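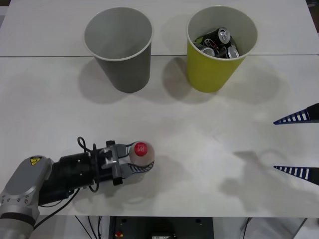 Figure 2. Cups and containers on the sorting table. The yellow-green cup holds three crushed cans; the gray cup is empty.

Papers > Household Waste > Sorting at the Table

3.2 Containers and cups

The Ramthorpe sorting set is built around drink containers of the kind people leave behind after lunch. Each trial uses a white table, two tall paper cups that differ only in color, and a mix of cans and small bottles. The cups are the same size and shape, so color alone marks the class of waste. We kept the layout plain so that results could be compared with the earlier Mösli trials, which used lidded bins.

Cans were crushed before they went on the table. A whole can fills most of a cup, and early runs ended with cans standing on the rims. Crushed cans still poke up near the mouth of the cup when there are three of them, as in Figure 2, but we counted a can as sorted if it stayed in when the table was bumped.

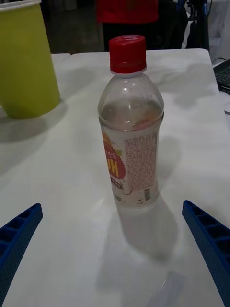

Hirnum

Bottles were harder to class than cans. A bottle with a little liquid left in it can be treated as waste or as something to be emptied first, and the written rules used in most offices do not say which. The clear bottle with the red screw cap is a case of this -- a small amount of clear liquid sits in the lower part, and both the cap and the label are on. Under our rules, a bottle like this is logged as "not empty" and the cap is logged as a separate part. Labels were left in place in all trials.

The full set has 4,000 trials. In 400 of them at least one bottle still held liquid. We report these apart from the rest in Section 4, as the Illis scoring sheet has no line for partly filled containers and gives them a zero.

Shares: 3 | Comments: 2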